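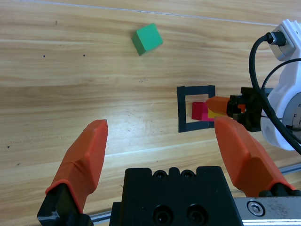 Visser has moved! If you walked past the old place on Godham Street this month and saw the blinds down, don't panic, they've only gone round the corner to the former bank, and I've now eaten there twice in nine days (no regrets, some tight waistbands).

The old room sat 30 people if everyone breathed in. The new one has high ceilings, a proper bar and, best of all, a kitchen big enough for Anwara Jayawardena to bake her own bread. Order it the moment you sit down. It's a dark, sticky rye with caraway, and it comes with smoked butter that I would happily eat off a spoon.

Most of the old favourites made the trip. The herring with pickled cucumber is as sharp as ever, and the potato dumplings still turn up swimming in brown butter and dill. New for July is a whole roast plaice with gooseberries, meant for sharing, though Rimantas and I nearly fell out over the last of it. I'd go easy on the starters if you're having that. The beetroot fritters were the one thing I wasn't mad about, a bit soft in the middle on my first visit, but crisp and lovely on the second, so perhaps they were still getting used to the fryer.

Pudding is Thilini Rathnayake's department, and she is having a wonderful time. Get the cardamom custard tart! There was also a cherry and almond thing in a glass that I can't remember the name of, and the table next to us ordered a second round of it.

It's noisier than it used to be, what with all that stone, and the tables near the door catch a draught each time somebody comes in. Ask for one along the back wall. Wednesday is the quietest night, and until 7pm they do a short set menu with two courses and a glass of cider.

Bookings by phone only for now. Walk-ins can eat at the bar, where Habibur will look after you very well and pour you something you've never heard of.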